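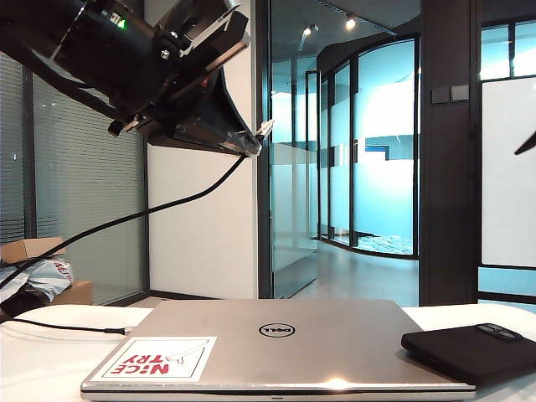
Wamley Height-Adjustable Work Table, White

Office & Workshop > Tables > Sit-Stand

The Wamley is a work table with a plain white top and a two-motor steel base. It suits a laptop, a monitor or light bench work, and it fits through a standard interior door once the legs are off.

Item no. 2946

The top is a single piece with no seam and no cable hole. If you want a hole, we can cut one before shipping. Tell us where you want it in the order notes and measure from the left front corner. Tops with a custom hole can't be returned.

The base comes from Gindetti. It holds up to 102 kg, including the weight of the top. Height is set with an up/down switch under the right side of the table, and the handset stores 4 positions. To save one, move the table to the height you want, press M, then press the number key. If the table stops short of the floor setting or reads the wrong height, hold the down key until the base bottoms out and resets.

In the box
Top
2 legs with motors
Crossbar and feet
Handset and power cord
Screws and hex key

Assembly takes two people, mostly for turning the table over at the end. Leave the crossbar screws loose until both legs are in place. A cordless drill is fine for the legs, but use the hex key on the handset bracket so the screws don't strip.

Care
Wipe with a damp cloth and mild soap. Don't use acetone or scouring pads. Marker comes off with rubbing alcohol if you get to it the same day. Put a mat under soldering irons and hot pans.

Delivery
The table ships in two cartons, which may arrive separately. Please wait for both before you call us about missing parts. Orders for the wide version placed now will ship in August.

Spare feet, handsets and power cords are kept in stock. For parts or a quote on larger orders, ask for Hakim Nasution at the sales desk.

Related products
Lindqvist Under-Desk Cable Tray
Plisus Anti-Fatigue Mat
Gindetti Replacement Handset
Wamley Fixed-Height Table, White

We use cookies to remember your cart and see which pages get visited. Accept all | Settings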